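Minttu Kauppinen
Right, a few of you asked how the sourdough-free, fuss-free, no-starter bread thing is going, so have a thread. Kettle on first.

1/
Background for anyone new: I moved to Droltcombe in May, the bakery shut the week after, and the nearest decent loaf is now a bus ride away in Aston. The bus is hourly when it feels like it. So I'm baking my own, with a very old oven and no talent whatsoever.

2/
The flour I've settled on is plain old strong white with a scoop of rye in it. I tried going half and half with the rye and got something you could have propped a door open with. A scoop is plenty! It gives you that slightly sour, malty smell and the crumb stays soft enough for sandwiches.

3/
Water. I used to chuck it in from the tap and hope. Vira Pasichnyk told me to weigh it like everything else and I sulked for a day and then did it, and yes, fine, Vira, the dough is much easier to handle. I don't even own a measuring jug any more (it went in the house move, along with the good peeler).

4/
Timings, which is what most of you wanted. Mix it after tea, leave it 30 minutes, fold it over itself a few times with wet hands, leave it another 30, fold again, then into the fridge with a plate on top and off to bed. I do mine on a Thursday night so there's fresh bread for Friday breakfast. 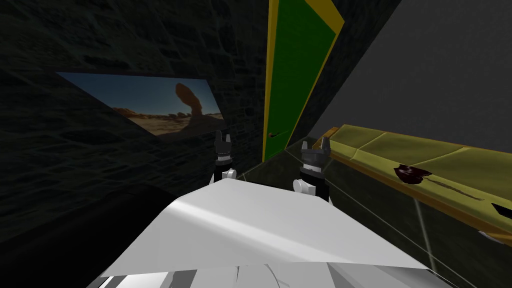 5/
In the morning it'll look flat and a bit sad. Leave it on the side while you get dressed and feed whoever needs feeding. Then shape it. I'm hopeless at shaping, I basically roll it up like a sleeping bag and tuck the ends under. Seam side down in the tin and let it rise until it just peeps over the top.

6/
Tin, by the way, every time. I know the round ones look lovely in the basket with the flour rings and all that, but mine spread out like a cowpat. A 2lb tin holds it all together and fits the toaster afterwards. Grease the corners properly, I lost most of a crust last week and had to eat the evidence standing up.

7/
Oven as hot as it'll go, then turn it down a notch once the bread's in. Mine runs hotter at the back so I turn the tin halfway. It wants to come out a good deep brown, darker than you think, and sound hollow when you knock on the bottom. If it sounds like a wet book, put it back in without the tin.

8/
Then the hard bit: 60 minutes on the rack before you cut it. I have managed this precisely once. Cut it hot and the middle goes gummy and sticks to the knife, and then you've got to toast the lot to rescue it (with butter, though, so not the worst punishment).

9/
Things I've put in it so far: caraway (yes), leftover porridge (YES, keeps it soft for days), grated carrot (fine, bit orange), olives (too wet, my fault, didn't drain them). Next on the list is onion fried really slowly until it's nearly jam. 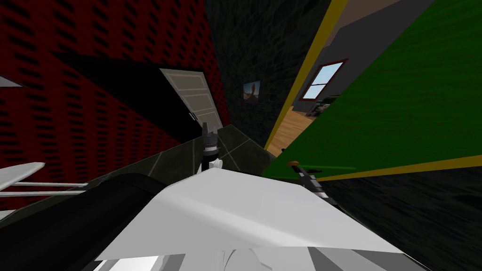
Daryna Savchuk
Do the onion one! Let it go properly cold before you fold it in though, mine was still warm and the dough shot up overnight and glued itself to the fridge shelf. Does the porridge need to be made with milk or is water all right?

Minttu Kauppinen
Water's fine, I've done both and couldn't taste any difference. Only leave out the salt if your porridge is already salted, I found that out at breakfast. Cold onions noted, thank you, I'll report back on Friday!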